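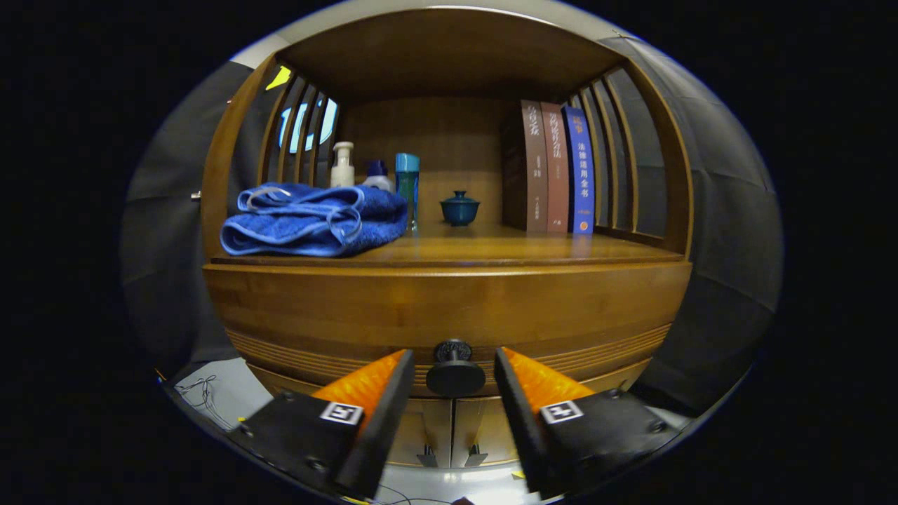

**Ticket 1003: ring mark on cabinet shelf**
Opened by: Shirin Mousavi
Assigned to: Kourosh Heydari
Status: open

**Reported 21/10/2024**
Pale ring on the open shelf of the wooden cabinet, upstairs sitting room, Flernville house. I felt it with a fingertip and it isn't raised. Wiped with a damp cloth, no change.

**Kourosh**
Which end of the shelf? The towel and the bottles are on the left, the lidded tea cup is near the middle.

**Shirin**
Left, under the towel. I only found it when I lifted the towel to wash it.

**Kourosh**
Could be damp getting into the finish. Steps so far:

1. Moved towel and all three bottles to the bathroom.
2. Left shelf bare on that side overnight. Ring fainter, still there.
3. Rubbed with a dry cotton cloth, along the grain. Same.

Books can stay at the right end. Please don't use polish yet.

**Shirin**
OK. Can the tea cup go back?

**Kourosh**
Yes, on a coaster. Towel stays off the shelf. I'll check the ring again in 4 days and ask Gholamreza about wax if it hasn't gone.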